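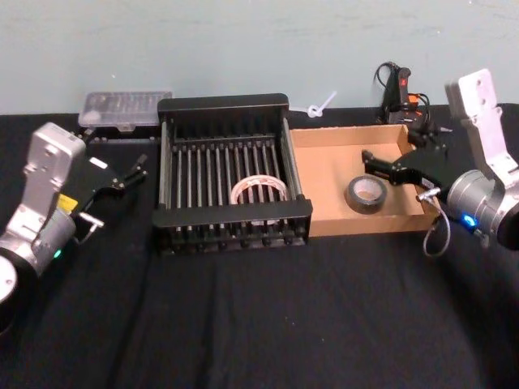

Visit to the Prellen workshop: how the two-arm cell is kept running

In February 2019 our maintenance group spent a morning at Prellen, where Hanan Moussa looks after a table cell with two robot arms. The work it practices is simple sorting: rolls of tape are moved between a dish rack and a cardboard tray. We had asked to see the upkeep and not a demonstration, and most of the morning went to that.

Moussa starts each shift with the grippers. She wipes the fingers with a dry cloth, closes them on a strip of paper and pulls. If the paper slides out from either side, the finger pads are changed. She used to change them by the calendar, but tape leaves glue behind and the wear is uneven, so now she goes by the paper test. The log has a page for each arm.

Next are the cables. The gripper cable has to hang in a loop with enough slack for the wrist to turn both ways. In January one of them had been tied too short after a repair and the connector worked itself out in the middle of a run. Elie Sleiman, who did the repair, showed us the new routine: turn the wrist by hand to both ends of its travel with the power off, then tie the cable, then turn it again.

The cell also has cameras at the wrists, and these take up more time than the arms do. Each one is checked against a saved view of the table. If the rack has crept since the last shift, it is pushed back before anything runs. The rack is light, and a finger that catches a rod will drag it.

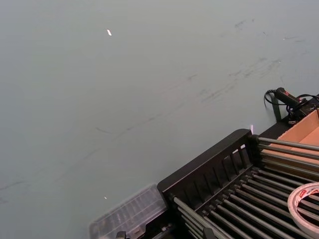

Wrist camera view of the tabletop, with the rods of the rack at lower right.

Gunther Stüber asked about lost grips. The limit is 3 in a run of 200. Past that the cell is stopped and the pads, the cable and the camera mount are checked in that order. Moussa said the mount is the usual cause. Its screws are small and she marks them with a paint pen, so a turned screw can be spotted without a tool.

Spare parts were the weak point. Pads come from Sternico in bags of 100, far more than one cell needs, and the mount screws had been on order from a second supplier since before the holidays. Sleiman keeps a few in his desk.

We are going to try the paper test on our own grippers. Hussam Fakhoury has the log sheet and will send it to anyone who asks.

4 shares | 2 comments

Sign up for our newsletter to get new visit reports by email.

Contact | Copyright 2019 | Back to top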